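The Basket Will Not Save You
Amr Belhaj
2021-02-10

Every winter somebody sells me the idea that my apartment is a mess for lack of the right containers. This year it was Stindesska, whose catalog arrived without my asking and stayed on the kitchen counter for 3 weeks, making the counter messier.

I read it, of course. The pitch is always the same. You have too much stuff in the wrong places, and if each thing had a home you would be calm. The home costs money. The lid is extra.

I have my doubts, and they come from experience. In July I bought the Dritley starter set, which promised to "reset" a bathroom in one afternoon. It did take an afternoon. I sorted the razors from the cotton swabs and the cold medicine from the sunscreen, and I printed labels. By the end of the month the bin marked "Travel" held a phone charger, and a good part of the rest was back on the sink, where I use it.

I don't blame the bins. A bin does what a bin does. What bothers me is the claim that sorting is the same as having less, when the one often puts off the other. Give a half-used ointment its own place and you have more or less promised to keep it until you die.

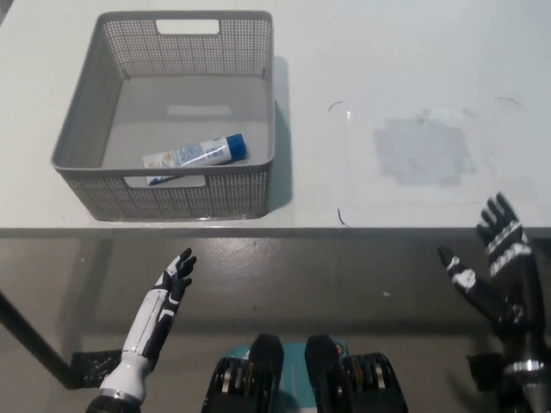 Who has the time?

The people in these catalogs never seem to be late for work. Their pantries are full of glass jars, which means someone stood there pouring cereal out of a perfectly good box and into a jar. A friend of mine does this. She also keeps the boxes, for the cooking times and the dates, in a second cupboard.

Plorness, the home advice site, says 5 minutes a day is enough to keep a system running. Maybe so, if you live alone and never cook. I would like to see their hall closet with two kids and a wet dog going past it.

My grandmother raised a family in 40 square meters with one junk drawer and a rule that whoever brought something in had to carry something out. She was not calm, particularly, but she could find the scissors.

I'll keep the bins I have. The catalog went out with the paper this morning, and there's already another one from Lobo in the mailbox.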